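Recording the tea box task: notes for new members

Tatside Robotics Club, beginner project sheet 5

You will be holding a gripper in each hand and moving tea bags in and out of a box with compartments. It sounds like a punishment and pays about as well. The recordings go to Trundard, our long-suffering arm, which learns from them in May.

1. Check the pads

Open the fingers over the table and look at both pads. Ragged edges are fine. A pad that spins on its finger is not, so give each one a tug.
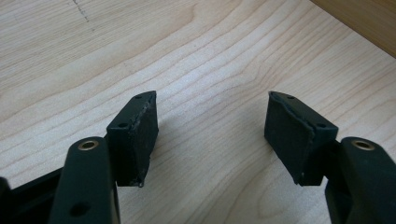 Fingers open over the table. These pads have seen some tea.

Squeeze and release 30 times. If the linkage sticks, tell Usha Pinto before you reach for the pliers – she has hidden the pliers anyway.

2. Do a take

Start with the lid up. Bring one gripper to the loose bag and keep the other near the box. Close slowly, lift, drop the bag in a compartment, let go. Moving like a robot is discouraged; Trundard can manage that without your help.

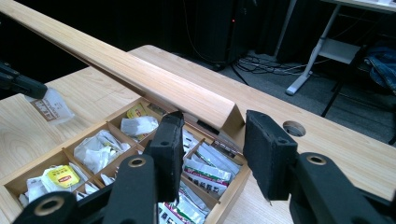 Lid raised, one gripper tip close to the loose tea bag.

If you drop a bag, pick it up with the gripper and carry on. We keep the fumbles. Last term we logged 533 takes and kept 424, and most of the rejects were people chatting with their hands.

3. Before you stop

Park the gripper flat over bare table for a few seconds so the end of the take is easy to find. 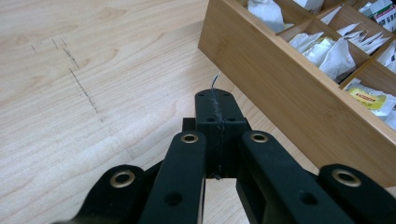
Zakhar Derkach

Then save, write the take number on the sheet, and put the bags back in a different arrangement for the next person. Kettle requests go to the kitchen. The bags in the box have been handled more than the door knob, and you do not want to drink them.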